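Home > Small Business and Crafts > Markets and Fairs
Tagged: first stall, pricing, table layout, card payments

First craft market in March, how much should I bring and how do I set the prices?

Eleri Pumphrey

Hello to all. I have read this site for a long time but it is the first time I write. English is not my first language, so please forgive me if some words are not the usual ones.

I make soap, bath salts and small scented things at home. Until now I have sold only to friends and to people at my work. Now I have been given a table at the spring market in Bokurwood, in the big hall behind the library. It is a Friday market, from ten in the morning until four. I have paid for the table and signed the form, and after that I started to worry.

My first worry is the quantity. The organiser wrote to me that about 600 people came to the last one, but I do not know what this means for one table. If I make too much, I will have soap in my bedroom until the summer. If I make too little, I will stand there from noon with nothing to sell, and this would also be embarrassing.

My second worry is the price. My friends paid what I asked, but I think they were being kind. I have written down what the oils and the wrapping cost me, and I can see what one bar costs in materials. But I do not understand how to count my time. If I count every hour as in a normal job, then the soap becomes so expensive that I would not buy it myself.

The third thing is the table. It is the usual long folding table and I must bring my own cloth. I have looked at many photographs of stalls and they all have shelves, crates, lamps and a painted sign. I come by bus (the 531) and I can bring one suitcase on wheels and one bag. What is really necessary, and what can I leave at home for the first time?

I have already the labels with the ingredients and the safety assessment for each recipe, so this part is in order. Thank you for any advice, also if it is short.

Ikex

Congratulations on the table. Take half of what you think you need and a float of coins. Somebody will always give you a twenty note for a thing that costs three pounds, and it will be your first customer.

For price, look at what the others ask and stay in the middle. Do not be the cheapest. If there is another soap maker in the hall and you are much cheaper, she will be angry and your customers will think something is wrong with the soap.

I sell wooden toys, so for the soap questions somebody else must answer. But I can say that the last hour is mostly people who walk around and wait for their friends. Do not judge the day by the last hour. 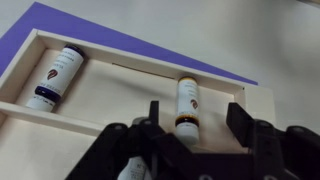

Bayram, Draltham - posted 9.40 pm

Dear Eleri, I have had a stall for candles and room scents at the Draltham market for several years, and I have done the Bokurwood one two times. I will try to go through your points in your order, and I will be a little long.

Quantity first. The number of visitors does not help you so much, I think. At Bokurwood many people come for the lunch and for the plants, and they go past the craft tables with a pot of primroses in each hand. In my first year I made a calculation with visitors and percentages, and the result was wrong by a very great deal. It is better to think in kinds than in pieces. How many different soaps do you have? If you have ten, bring six. Bring more of the two that your friends ask for again, and a smaller number of the others. A customer who sees ten scents will smell all ten and then say that she must think about it. With five or six she can choose.

Please look also at what keeps well. Soap is kind to you here, because a bar that does not sell in March can be sold in May if you store it dry and with some air. Bath salts are more difficult, they take the moisture and become one stone if the lid is not good. So I would be generous with the soap and careful with the salts. Then you can bring home a suitcase with soap in it and not be unhappy.

Now the price. You write that you do not know how to count your time, and I believe everybody has this problem. I tried several methods and I stayed with this one. I make one whole batch with the clock beside me, and I write down everything, also the washing up and the wrapping, and also the half hour when I look for the scissors. Then I divide it by the number of pieces in the batch. Usually the time for one piece is smaller than I feared. When we think of the hours, we think of the whole evening, and we forget that many bars came out of that evening.

To this I add the materials, and then a part for the table rent and the bus. Many beginners forget the rent. If you sell forty things in the day, each one must carry a small part of it. If the final number is then too high for the market, I do not make the price lower at once. First I ask if I can make the batch bigger, or the wrapping simpler. My ribbon cost me more than the wick! I changed to a paper band and no customer ever spoke about it.

Use round numbers. It sounds like a small thing, but in a hall with noise and children you do not want to give back coins after every sale. I have something for 2 pounds in front, always. In your case it can be an end piece of soap in a little paper bag, or a small portion of salts for one bath. A child can buy it for the grandmother, and an adult who is shy to leave with nothing can also buy it. Then the normal bars, and then one thing that is clearly more expensive, perhaps a gift set. I do not sell many of the expensive ones, but the normal price looks more friendly beside them.

Write the price on everything, or on a card in front of each kind. I cannot say this strongly enough. I am myself a person who will not ask. If I see no price I go away, and I think very many people here do the same.

For the table, I would not buy any furniture for the first time. You need a cloth that goes to the floor at the front, so that the suitcase can live under the table. Plain is better than a pattern. For the rest, look what you have in your kitchen. I use low wooden trays with a rim, because small bottles like to roll away when somebody touches the table, and in a tray they can lie down and stay together. A cake stand gives you some height. An upturned shoe box under the cloth gives you height also, and it weighs nothing in the bus.

Before the day, lay out everything at home on a table or on the floor with the real measure marked by tape. Take a photograph with your telephone. In the morning you will be tired and a little nervous, and other people will be talking to you, and then it is very good to have the photograph and only copy it. I pack in the opposite order, so the cloth is the last in the suitcase and the first out.

Let people smell one open bar of each kind, and keep the wrapped ones behind it. The open bar will look tired by the end of the day - take it home for your own bathroom. If you have bottles, a strip of paper is cleaner than to let everybody put the nose to the neck.

About payment: most of my customers pay with card now, also for small things. The small card readers are not expensive, but try yours before, inside the hall if it is possible. The signal at Bokurwood is weak near the kitchen side. If you can still choose your place, ask for one near the front windows. Charge your telephone in the night, and bring the cable.

One mistake of mine, so that you do not make it too. I ordered 2,000 printed cards with my name and the address of my web page, because the price for each card was so low. The next month I changed the web page. I still write my shopping lists on them. For the first market a hand stamp and some brown card is enough.

And please bring something to eat which you can eat with one hand, a thermos, and warm socks. The floor of the hall is stone and the doors stand open the whole time. Ask the neighbour table at the beginning if you can look after each other's stall for the toilet. They will be glad, they have the same question.

With the amount of coins I do not agree completely with Ikex. Coins are good, but I would bring more five pound notes than coins. They finish first.

Eleri Pumphrey

Thank you very much to both. I have made the test with the clock today with the oat soap, and it was as you write, the time for one bar was much less than I believed. The wrapping was the slow part. I will try the paper band.

I have eight kinds now, so I will leave the two mint ones at home, and perhaps also the coffee. I have written to the organiser for a place near the windows. Is it better to stand or to sit behind the table? There is one chair for each stall.

Bayram, Draltham

Stand when there are people, or sit on something high if your back needs it. When I sat on the low chair, my head was behind the candles and people thought that the stall was closed. But for the quiet time after lunch, take the chair.

Ikex

Leave the coffee one at home, yes. My wife bought a coffee soap once and the washbasin was brown all week. Good luck on Friday, and come to say hello, I am usually beside the plant table.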